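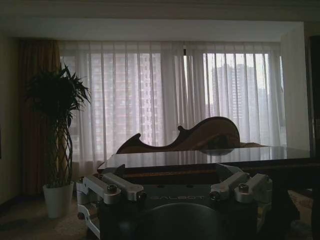
November 4, 2025

First month-end close as the actual controller and I am still buzzing, so I'm writing it all down before bed or I won't sleep.

We closed October in two working days. Two! In July it took us nine, and that was with Craig Mowat coming in early and me eating crackers over the keyboard. I knew the new checklist would help, but I figured it would save us a day, maybe a day and a half. When Somtochukwu sent the message that the last bank account tied out, I got up and did a lap of the hallway.

The piece that always held us up was Moltau. They bill us for freight on their own calendar, and their invoices show up whenever they feel like it, so every month we sat there waiting for a number. Somtochukwu's idea was to stop waiting. We book an estimate off the shipping log, then true it up when the paper comes. It's the most ordinary accounting trick in the world and I can't believe we went this long without doing it properly. The October estimate came in $485 off the real bill. On that account I would have been happy with ten times that.

Dastik was the other surprise. Their old balance has been sitting in receivables since before I got here, and I'd more or less decided we'd be writing it off at year end. Jessie called them this morning, very friendly, asked who handled payables, and found out they'd been sending our statements to a woman who left in the spring. They're paying it in two parts. I'll believe it when the first one lands but I'm still very pleased with Jessie.

Then the part I was dreading, going through the numbers with Mhairi Guthrie. I've sat in on those meetings before, but always as the person with the backup binder. Today I had to say what the numbers meant. She let me get all the way through gross margin before she stopped me, and then she asked why Tan was down when everything else was up. I had the answer! We moved 200 units into a promotion and the discount is sitting against revenue, so the line looks worse than it is. She wanted to see it with the discount pulled out. I had that tab too, because Eilidh told me last week that Mhairi always asks for the thing underneath the thing. I owe Eilidh a very good lunch.
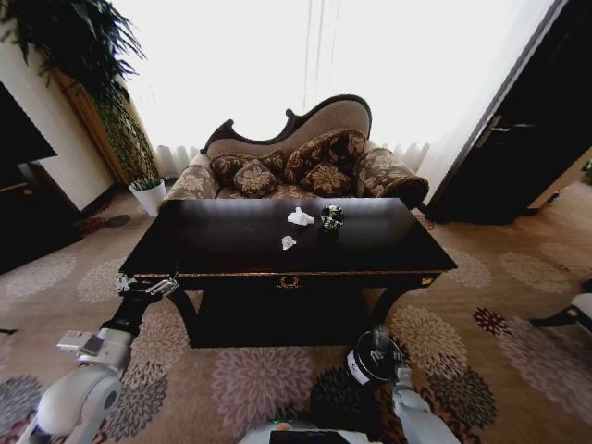
Long dark table, gold trim, crumpled tissue on top.

What I didn't have was a decent cash forecast. Mine runs to the end of the year and she wants 27 weeks, rolling, updated every time we close. She's right. We can see payroll coming fine, but the tax payments and the insurance renewal both land in the same stretch and I'd been looking at them on separate sheets. Put them side by side and it's a thin couple of weeks. Fine, we're not in trouble, but I'd much sooner know now. I started building it at my desk straight after and had to be told to go home.

Also Dristameo finally works the way the sales guy said it would. It matched the card charges overnight and left 10 for us to look at by hand. I went through them with a coffee and enjoyed it, which I realize says a lot about me. Three were the same parking garage under different names.

Things for tomorrow:
Ask Craig for the loan schedule, the real one with the rate change in it.
Lock October so no one can post to it (me included).
Send Moltau the question about the fuel surcharge again.
Write up how we did the freight estimate while it's fresh.
Lunch for Eilidh - find out if she likes that noodle place.

Mhairi said "good, same again next month" on her way out, and from her that's a parade. Called Mom and tried to explain accruals to her. She said she was proud of me and asked whether I get to keep any of it.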